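Murnine Naval Mine Countermeasures Workshop: Frequently Asked Questions

Last updated 20 Oct 2026

General

What is the workshop about?
The workshop covers the detection, classification and disposal of sea mines in shallow and confined waters. The program is split between unmanned surface and underwater vehicles on the first day and the planning side on the second: survey data, route clearance, training and support contracts.

Who organizes it?
Murnine runs the workshop and handles registration, the venue and all payments. Wendallow is the technical partner and puts together the program. Questions about papers and speaking slots go to Wendallow. Everything else goes to Murnine.

How long does it last?
The workshop runs for two full days. Sessions start at 9:00 a.m. on both days and finish by 5:30 p.m. on the first day and 4:00 p.m. on the second. A reception follows the first day's sessions in the main lobby.

Who attends?
Most delegates come from navies, coast guards, defense ministries, shipbuilders, sonar manufacturers and research institutes. Port authorities and offshore survey companies also attend, mainly for the route survey sessions.

Is this a classified event?
No. All sessions are unclassified and all speakers are asked to clear their material with their own organization before submitting slides. Please do not raise classified or export-controlled details in questions from the floor.

Registration

How do I register?
Use the online form. You will need your full name as it appears on your passport or government ID, your employer, your nationality and a work email address. Personal email addresses slow things down and may lead to a request for more documents.

Why do you ask for my nationality?
The venue is next to a working harbor and the port office requires a list of visitors. Your details are used for that list and for your badge.

How long does approval take?
Allow 14 days. You will get an automatic receipt when you submit the form, but this is not a confirmation. Your place is confirmed only when you receive the second email with your badge number. Do not book nonrefundable travel until you have it.

Are there discounts?
Serving military and government employees attend free of charge. Universities and nonprofit research institutes get 20 percent off the standard rate. The two cannot be combined with the early booking price, which ends when the date shown on the registration form has passed.

Can I register for one day only?
Yes. Select the day on the form. One-day badges include lunch and coffee but not the evening reception, unless you are attending on the first day.

Can a colleague take my place?
Yes, but the new delegate has to go through the same approval. Send us the change as early as you can. We cannot swap names at the registration desk. 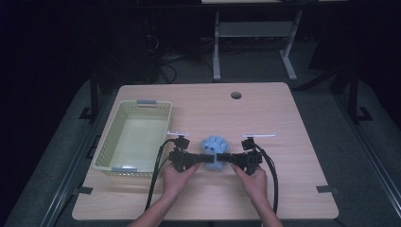 What is your cancellation policy?
Cancellations made in writing more than 45 days before the opening day are refunded in full, less bank charges. After that we do not refund the fee, but you may move it to the next workshop or pass it to a colleague, subject to approval as described above. If we cancel the event, you receive a full refund of the fee. We do not cover flights or hotels.

Program and papers

When will the full program be published?
A draft is posted in October and updated as speakers confirm. Times may shift until the final version goes out with the joining instructions. The order of the sessions rarely changes, but individual talks do move.

Can I still submit a paper?
The main call for papers is closed. A few short slots are held back for recent trial results. Send a one-page abstract to Wendallow with the subject line "late paper" and state whether the material has already been cleared for release.

How long are the talks?
Each talk is 20 minutes, followed by questions. The session chair will stop speakers who run over. Panels are longer and have no slides.

Will the slides be shared?
Delegates receive a link to the slides that speakers have agreed to release. Some speakers release a shortened set and some release nothing. We cannot forward requests for withheld material — please contact the speaker's organization directly.

May I record the sessions?
Audio and video recording are not allowed in the lecture hall. Still photographs are allowed during the reception. Press must register separately and will be told which sessions are open to them.

Exhibition and demonstrations

Is there an exhibition?
Yes, a small one, in the hall beside the lecture room. Stands are tabletop size and come with a power outlet and two badges. Larger equipment can be placed on the covered dock by arrangement. Exhibitors bringing vehicles or towed bodies need to send dimensions and weights in advance.

Can exhibitors bring inert mines or training shapes?
Yes, with a signed inert certificate for each item. Items without a certificate will be turned away at the gate. This applies to cutaway models and to plastic replicas as well.

Will there be a live demonstration on the water?
Nugroho is planning a harbor demonstration on the second afternoon, with a small surface vessel towing a side-scan sonar over a marked lane. It depends on wind and harbor traffic. If it cannot go ahead, recorded data will be shown in the lecture hall at the same time. Places on the viewing boat are limited and are given out at the registration desk on the first morning.

Travel and venue

Where is the venue?
The workshop takes place at the Sikville Harbor Conference Center. The entrance is on the land side. The dock gate is for exhibitor deliveries only.

How do I get there?
Local buses from Sikville station stop outside the main entrance. The trip takes around 45 minutes in the morning because of port traffic. Taxis wait on the station's north side. Parking at the center is free but has to be requested on the registration form.

Do you provide visa letters?
Yes, for confirmed delegates only. Send a copy of your passport page along with your badge number. We do not contact embassies on a delegate's behalf.

What should I bring on the day?
Your confirmation email and the same ID you used to register. For the dock area you also need flat, closed shoes — sandals and heels are not allowed past the barrier. Life jackets are supplied for the viewing boat.

My question is not answered on this page. What should I do?
Use the contact form and choose the closest topic from the menu. Include your badge number if you have one. The office replies on working days, normally within two days.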